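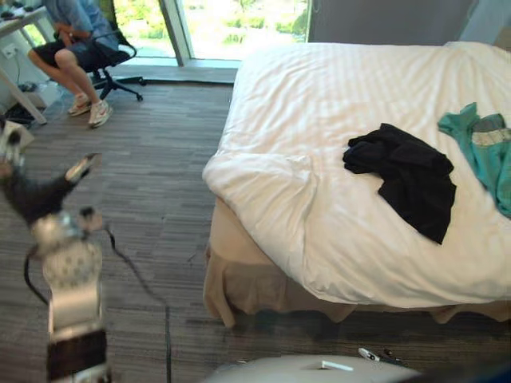

## Arm and gripper check, bedroom setup

Drukby cell, 17/11/2021. Checked by Jurgita Laur.

- [x] **Finger pads.** Both seated. Light one wiped with a dry cloth.
- [x] **Wrist joint.** No play by hand. Screws checked, none turned.
- [ ] **Wrist cables.** Two black ones. One loops out beside the arm, the other runs down from the wrist. Clip the loop before the next full-speed run.
- [x] **Emergency stop.** Tested from the chair and from the door.
- [x] **Speed limit.** Set to 200 mm/s while a person is seated in the room.
- [ ] **Top of the white panel.** Small parts to be cleared off before power-up.
- [x] **Gripper cycles.** 5 open and close, no sticking. Pads are due at 2,000.

Baiba Krūmiņa to sign off the two open items. Next full check in December.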